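3.2 Materials and workplace setting

Drinks kept at the desk were recorded by Shibata and Amano at the Zustbridge site in January. Of the 16 workplaces visited, 14 had at least one open drink within arm's reach of the main working position. Containers were classed by closure (screw cap, push lid, none) and by wall (transparent, opaque). Mugs and cups were entered separately, as they were seldom emptied between refills.

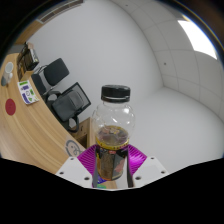 Figure 2. Capped bottle with dark label at a wooden desk, with a white mug to the left.

Transparent walls allow the level to be read without opening the bottle, but only above the label. Where the label covered the lower body, the remaining volume was estimated from the shoulder down, with a stated error of 2 percent of nominal capacity. Liquids containing suspended matter were read twice, before and after standing. Kawaguchi's earlier protocol, developed at Kobori, omits the second reading and is not followed in this study.

Cups presented a different difficulty. Residue at the rim is easily counted as spillage, and the two coders disagreed on this point more often than on any other. The rule adopted was that liquid on the inner wall or lip belongs to the cup, and liquid on the table surface is spillage.

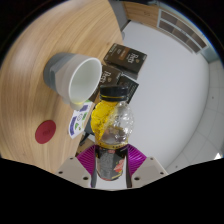

Volumes below 200 mL were pooled into a single class for the analysis in Section 4. Cups lying on their side were excluded from the level readings and retained in the spillage table.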